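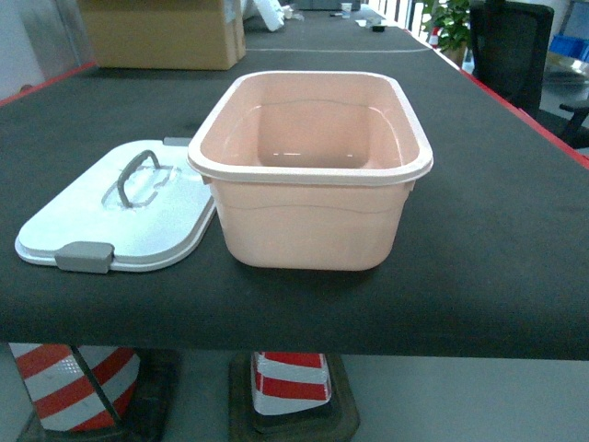
2. Open containers and their lids

The question of this section is a simple one: where does the lid go when the container is open? In the interviews at Adell most people spoke about boxes, bins and carts, but very few spoke about lids before we asked. Still, the lid takes as much table surface as the box itself, and in a shared workroom the table surface is what people disagree about most often.

The first case is a tub on the long table with the dark felt surface. The tub is peach-pink plastic, open and empty, and its white lid lies flat to the left of it with the gray handle standing up. One end of the lid is a little under the side of the tub. We call this position the "tucked lid". It saves a small part of the table and it keeps the two parts visibly together, so that a person who comes to the table later does not have to search for the partner of either one. It has also a cost. A tub which stands partly on its lid does not stand level, and if somebody takes the tub away in a hurry the lid can be pulled along.

Iman Chraibi, who worked at the long table during our study period, preferred the lid under the tub completely. "Then I have one thing on the table and not two," she explained. Floor Coppens did the opposite and put every lid at the far end of the table, with the handle up. Her argument was that a handle which points up can be taken with one hand, while a lid under a tub needs both. We observed that these two habits exist side by side without open conflict, as long as the two persons do not use the same tub in the same morning.

Color is another matter. In the Prastura list, which the workroom used for its labels, a lid and a container are treated as one item with one color name. This works well when both have the same color. For the tub described here it works less well, as a newcomer who is asked for "the pink one" will bring the tub and may leave the white lid behind. We suggest that lid and body get separate names in such a list. The change is small, but the labels have to be printed again, and this was the reason why the suggestion met with some resistance.

The older literature gives little help with this. The storage manual which the workroom inherited, printed in 1955, has 20 pages on shelves and only a short paragraph on covers, where it says that they should be "kept near". How near, and on which side, is left to the reader.

2.1 The cart as a second table 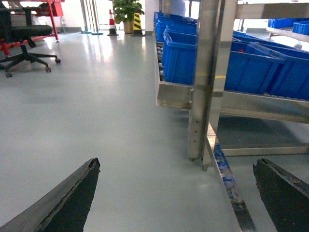
Riet Cuypers

The cart was my part of the field work, and I write this subsection from my own notes. When I began, I considered it only as transport. After 6 visits I had to correct this view. People treated the cart as a second table, one that could be put beside the first, and they kept their blue bins on it also when there was no plan to bring them anywhere.

The construction supports this use. The cart is stainless steel, with thick square posts, and its tray has a lip along the edge. The royal-blue bins stand in a row on the tray, and the tray with its lip gives them a clear place. A bin with ribbed sides and a rolled rim can be lifted by the rim alone — this was the way I saw most often — so the hands never have to go down between two bins. With smooth bins without a rim the same row would be much less comfortable.

There is a second advantage, which I did not expect. The space below the tray stays open, and the floor can be seen and swept under it. Kanako Miyazaki, who was responsible for the floor in January, told me that she judged all furniture by this quality only. Cabinets that stood directly on the floor she called "dust hotels", and she had asked for years that no more of them should be ordered.

I must add one observation against the cart. The gray floor is very smooth, and bright light from the far end of the room lies on it in long streaks. When one walks toward this light with a bin in the arms, a low bar or the foot of a post is not easy to notice. Two persons told me independently that they had hit a shin on a cart. The posts are bright metal and the streaks are bright also, and I believe that a strip of dark tape near the foot would be sufficient.

2.2 Round lids and small containers

Lids of small round containers raise a different problem. They roll. A rectangular lid which is put down carelessly stays where it is, but a round one can go over the edge of the table and across a smooth floor. For this reason most people in our study did not put round lids down at all when they only needed to look inside. They held the lid in one hand and worked with the other.

The shape of the lid seems to matter here. A lid with a raised rim gives the fingers something to hold, and a strong color makes it easy to find again. Orange was named several times as a good color for this purpose, and Jeanine Dierckx said that she bought the Salian jars for the pantry only in orange, after she had lost a gray lid behind a radiator. 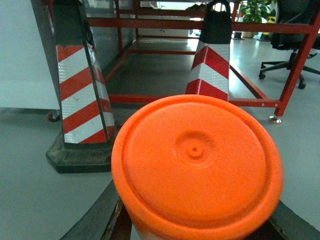

She also made a rule at home that a lid is never placed with its inner side up, as crumbs and dust then collect in it. In the workroom this rule was known by almost everybody and followed by very few. When the hands are busy, the lid falls on whichever side it falls, and nobody turns it over afterwards. We do not think this can be changed by a sign on the wall. A shallow tray for lids at the end of the table was tried under the name Findo, and it was used well in the beginning, but it slowly filled with pens, tape and keys until it did not have room for a lid anymore.

2.3 What is put into an open bin

An open bin invites things. This was mentioned in every interview, usually with a smile. A bin without a lid which stands at hand height receives what people have in their hands at the moment when they need their hands free. The item is small in most cases, and it is intended to stay there for a short time only.

The arrangement in Figure 1 is typical for the way the cart was filled. The bins are all of the same blue, so the color of the bin says nothing about its content. The benefit of one single color is a different one: whatever is not blue is seen at once. A small red object in a blue bin is noticed by the person who passes, even when she does not know what it is.

Figure 1. Steel cart with four blue bins. A small red object lies in the bin to the right of the front post, near the rim.

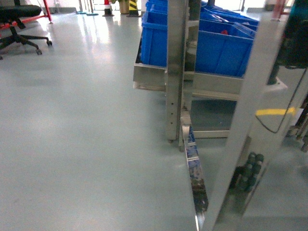
For this reason we advise against sorting by bin color in rooms of this kind, although it is often recommended. With bins of many colors, the small objects get lost among them, and the person who must empty the bins in the evening has to look into each one from above. With one color a look from the side of the cart can be enough, provided that the bins are not too deep.

The position in the bin is also of interest. According to Coppens, an object near the rim has usually been put there by someone who wants it back, while an object in the middle has been dropped. We could not test this claim, and we report it here as the opinion of an experienced user. Chraibi did not agree with it. In her experience the things near the rim are simply the ones that came last, and she empties them together with all the rest.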